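Student Robotics Project Gallery
Tulutis College, Faculty of Applied Technology

Posted May 6, 2021

The Student Robotics Project is an elective unit offered to students in their second and third years. Enrolled students work in small teams on manipulation tasks, using equipment housed in the Dhillon Workshop on the ground floor of the engineering building. The unit carries no final examination. Assessment is based on a logbook, a practical demonstration and a written report of no more than 500 words per student.

The current program began in February and is coordinated by Feven Gudeta. This page records work at hand in the tabletop handling stream, in which teams program a gripper to approach, grasp and release household items. Students are expected to plan each motion on paper before it is entered at the workstation, and to have the plan initialled by a supervisor.

Tabletop handling, approach exercise

A mug with a lid and a spoon is among the items on the table, together with a small white box and a red plastic basket. The gripper fingers are apart. Mugs are regarded as an intermediate item in this stream, as the handle limits the directions from which the fingers may close.
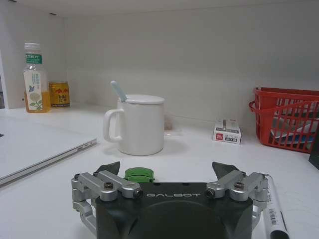
Feven Gudeta remarked that the teams who did best in the approach exercise were those who wrote down their failed attempts in full, including the ones they found embarrassing, and that she would like to see the same habit carried into the release exercise. She added that a logbook with ten tidy successes in it told her very little about how a student had arrived at them.

Each team is allotted 225 minutes of supervised workshop time per fortnight, which may be taken in one block or divided. Teams wishing to exchange a booking should do so in writing. Unused time is not carried forward to the following fortnight.

Logbooks and assessment

Logbooks are to be kept in ink and brought to every session. An entry should state the item used, the starting position, the approach direction and the result. Where a grasp is abandoned, the reason is to be recorded in the student's own words. Logbooks are collected at the end of the unit and returned after the marks have been confirmed.

The practical demonstration is limited to 10 minutes per team, including set-up. Teams nominate their own items from the approved list and may submit one further item for approval. Glassware and open containers of liquid are excluded. Students may use the Ekano simulation package to rehearse a motion beforehand, but simulated results are not accepted in place of a demonstration.

Further information

The unit is supported by a Rinusach equipment grant, which covers replacement parts and consumables for the handling stream. Students considering enrolment are invited to read the unit outline, available from the faculty office, and to attend an open workshop session before making their selection. Enclosed footwear is required - students without it will be asked to observe from the gallery.

Enquiries should be directed to the unit coordinator through the faculty office.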